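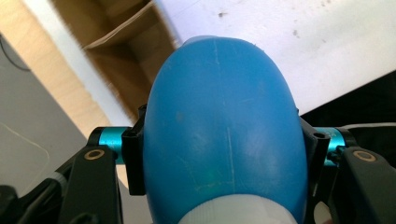
A blue plastic bottle with a white cap, scuffs and all.

Workshop tips for people who write code at the same bench where they solder

My desk in Cimness does double duty, and over the years I've picked up a few habits that keep the programming side from being eaten by the other side (it still happens, mostly in November, when the garage is too cold and everything migrates indoors).

Label your cables at both ends. I use masking tape and a fine marker, and I write the port name exactly as my deployment script spells it, so I never have to translate in my head at eleven at night.

Keep a plain text log next to every little project. Mine for Gundinen, a small build runner I've been tinkering with, has grown to 343 lines, and I search it more than I search the web. Write down the command you ran and what you expected — the expectation is the part you'll forget.

Before you clean a keyboard, unplug it. I once wiped mine down with an editor open and committed a very long row of semicolons to the main branch. Two sprays on the cloth, never on the keys.

If a test fails only now and then, run it 100 times in a loop while you sweep the floor. You get a clean floor whatever happens, and usually a stack trace too.

Old drives go in a shoebox with the date they were last read. I copy mine over every spring.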